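Two-Handed Toaster Task: Project Report
Group 6, shared workshop build, Codmont
Eun-ji Um, Latifa El Ouafi, Makis Mitsotakis-Vlachou
Supervisor: Mirjana Mujić

1. Aim

We set out to build a two-armed setup that could work a kitchen toaster on an ordinary table. The slice has to go in, the lever has to go down, and the slice has to come out and end up on a tray. We started in November and had the use of one corner of the Codmont workshop.

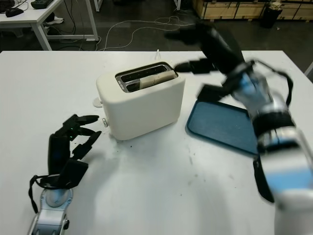
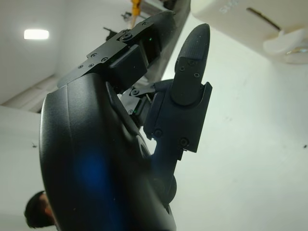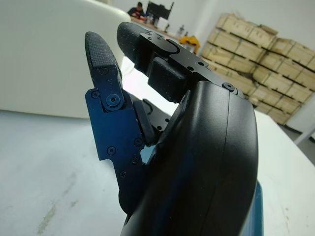

The hands are black in all three, and the blue tray is in the first.

Why use two hands when a person can do this with one?

A person steadies the toaster without thinking about it. Our right hand pushed the toaster along the table as soon as a finger caught the rim of the slot, so the left hand is there to hold the body still. We tried tape under the feet first. It worked for a while but left marks, and Elba Tapia, who runs the workshop, asked us to stop.

2. Method

The arms are driven from one desktop computer. Each hand has a small camera at the wrist, and there is a third camera at head height. The control program was written by Makis and is called Millik. It stores a motion as a list of poses and plays them back, correcting the last part of the reach from the wrist camera picture.

Latifa did the cabling and the mounts. The first mounts were printed and bent under load, so she recut them in aluminium using the saw at Heffernan, the metal shop next door. Eun-ji ran the trials and kept the log.

All trials were done with the toaster unplugged at the wall. We used sliced bread from the same bakery throughout. Bread more than a day old was easier to grip but dropped more crumbs, which then had to be cleared off the table.

3. Results

We ran 36 trials over 2 sessions. Putting the slice in was the more reliable half. Taking it out was harder, as the fingers have to close on a thin edge with the metal rim just below it. Most failures were of one kind - the fingertip came down too far back and pressed the slice to one side of the slot.

Lowering the approach speed helped more than any change to the grip. The camera exposure also needed fixing by hand, as the white table came out too bright and the edge of the slice was lost against it.

4. Problems

The wrist cables were too short at first and pulled on the connectors when the arms crossed the table. We replaced them with longer ones and left a loop at the wrist. The loop can snag on the tray, and we have not solved this properly.

The log file filled up after 2000 lines and overwrote the start of the first session. Those trials were repeated and are not counted twice.

5. Further work

We would like to try a second toaster with narrower slots, and to add a force limit on the left hand. The mount drawings are in the group folder under Stelladell.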